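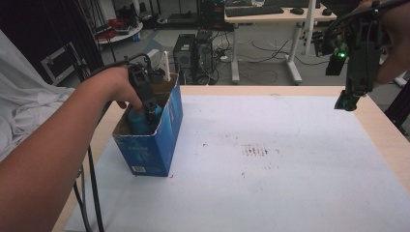
The blue box on the table, with the bottle inside.

571 shares 10 comments

Mara's brother left her the table, the paper and the blue box. The man from Storon carried them up and asked for a signature. He wanted to know if the bottle was ink. She said she thought so.

She had expected drawings. Her brother had rented a room in Drurkthorpe for years and told everyone he was working on a map of the town. In May he had asked her for 400 dollars to finish it. She sent 600 and told him to buy food with the rest.

The paper had brownish streaks near the middle, a short row of them, standing up like fence posts. She decided that was the harbor. Then she decided it was coffee.

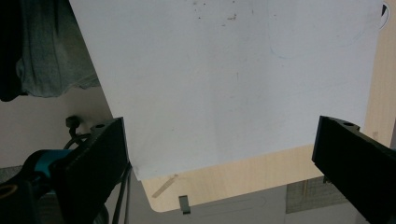 Faint blue lines on the right half of the sheet.

She found the curve after supper. It was so light that she lost it twice. It went partway around and gave up, and she followed it with her finger as far as it would go.

The reservoir at Wolport was round. They had learned to swim there, or he had. She had stood on the bank and held his shoes.
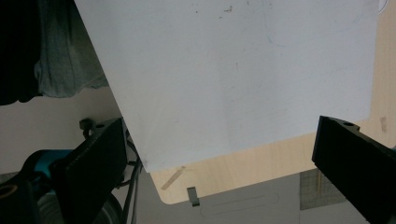 Shinji Kawaguchi
Fiction contributor

She called Mrs. Ishida, who had been his landlady, and asked if he ever showed her the map.

"He showed me the paper," Mrs. Ishida said. "He said the water was the hard part."

Mara looked at the table. There was a small brown stain in the wood – older than the paper, maybe – and a thin splinter lying near the corner. She left the splinter where it was.

"Do you want any of it back?" she asked.

"No," Mrs. Ishida said. "But he owed me for a lamp."

Mara wrote down the address and went to look for her checkbook.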